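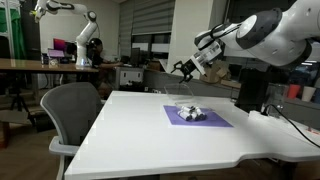 Teaching a robot arm to put something in a container is mostly a matter of patience, according to Stanisława Ostrowski, and the patience is not supplied by the robot. By her reckoning a person gets bored by the third try. The arm would like 200.

Her group at Tornano, a small automation firm in Skamville, has spent since September steering its arms by remote control through the same modest chore: reach down, close the fingers, lift, let go. Every run is recorded, and the software, called Troler, is meant to learn from the pile. The pile stands at 173 runs. The plan calls for 3000.

Progress has been uneven. Troler picked up the reaching part quickly, along with a small pause before each grasp that belongs to one particular operator — he likes to sip his coffee there. The firm has asked him to stop. Fresh recordings without the pause are being made in the evenings, when the building is quieter and the coffee machine is off.

Tornano plans to let the arms try the chore alone next month. Operators will stay at the controls for the first 3 hours, and the container will be one the firm can afford to replace.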